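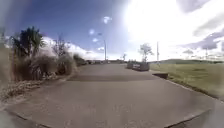
I've been walking to work since January and I have become one of those people who can't shut up about it. Sorry in advance.

My old commute was a nine-minute drive to the Brultton office park, followed by a slow creep through the lot looking for a space. On foot it takes me 38 minutes if I don't stop to look at dogs, and I always stop to look at dogs. Everyone I work with thinks I've lost my mind (or my license). I keep getting offered rides by very kind people who pull over with their hazards on, and I have to lean in the window and explain that no, the car is fine, it's at home, I just like this!

And I do like it, but what I want to argue about is the word "trail." Our town calls every paved path a trail. The city map colors them all green and files them under Recreation, next to the pool and the softball fields. So when the budget gets tight, paths get treated like a treat, something nice for weekends, and the people who use them to get to a shift at seven in the morning don't show up in anybody's thinking.

I went and read the budget summary, which I recommend to no one. The path along Zaugg Creek had 1331 trips a day on the last weekday count. Asent Road, the one they're widening, had 2374 cars. Now I'm no engineer, but that's more than half as many trips on a strip you could cross in a few steps, and what we spend on it is mowing. Mowing and one bench. The road gets plowed before breakfast. The path gets plowed when the crew is done with everything else, and this winter that meant I walked in the street 2 mornings out of five with my back to traffic, feeling a lot less smug than usual.

I know the argument on the other side because my neighbors make it to me over the fence. Most people drive. Most people will always drive, it's cold, they have kids and groceries and bad knees. Fine! I drive too. I drove to the hardware store on Saturday to get a bag of mulch and I'd do it again. But plenty of people would walk a mile if the mile was clear and lit and went somewhere, and ours stops two blocks short of the only supermarket – just ends, at a patch of gravel and a sign about leashes.

So my small, boring proposal is to move the paths out of Recreation and put them in with the streets. Same plow list, same streetlights, same person to call when there's a hole. It wouldn't need a ribbon cutting. I'd settle for somebody finishing those two blocks before next winter, and in the meantime, if you see me out there in the orange hat, you really don't have to pull over.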